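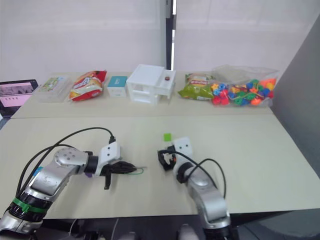

Review: the Gellora Bench Rules card set for two-arm stations

Verdict first, for those of you reading on a phone next to something that's powered up: buy it, laminate it, argue with card 6.

Gellora sells this as a "good practice kit," a grand name for a box of printed cards, a pad of sign-off sheets and a roll of floor tape. The cards cover small stations where two arms share one tabletop, a setup the big factory standards tend to wave at from a distance. I paid for mine. It has been in use since May.

The cards, then. Card 1 is reach: mark on the table where each arm can get to, and mark the patch where both can. It took Prakash Raju and me most of a morning, and we discovered that our "shared zone" was nearly everything we cared about. Humbling, and worth the price of the box.

Card 2 is cables. Gellora wants every cable that runs to a gripper to have enough slack for the full range of motion and no more, and wants you to check it by moving the arm slowly through its worst poses. Anyone who has let a cable arc around wherever it pleases will feel seen. Loose wire lying across the work surface gets its own paragraph, in bold, with what I can only call a tone.

Card 3 is storage, and it's the one that hurt. Anything on the table that isn't part of the task goes outside the reach line. Snacks are mentioned by name. So are drawer units, laptops and "bags of small loose parts." The back of a table may be used as a shelf, it says, if you can show that neither arm gets there. We showed it on paper. Ritu Upadhyay then asked who planned to fetch a chip with the arms live, and we had to add a line about hands.

Cards 4 and 5 (stops and speeds) are solid and dull, as they should be. Test the stop button at the start of each shift. Write down that you did.

Card 6 demands a fresh sign-off whenever the work object changes. If your object is a little green cube and tomorrow's is a little purple one, you'll fill in a form about it. The pad has 200 sheets, so Gellora clearly saw this coming and stocked up.

Gripes: the tape lifts at the corners, and it'll lift faster wherever it crosses a joint between table panels. The type is small. There are 8 cards and no index. The rival set from Lukine is cheaper and has nicer drawings, but it assumes one arm and a fence, and gives the overlap problem two sentences.

None of this replaces a proper risk assessment, and the box says so on the lid, the side and the first page. Four stars. I'd have gone higher if they'd left the snacks out of it.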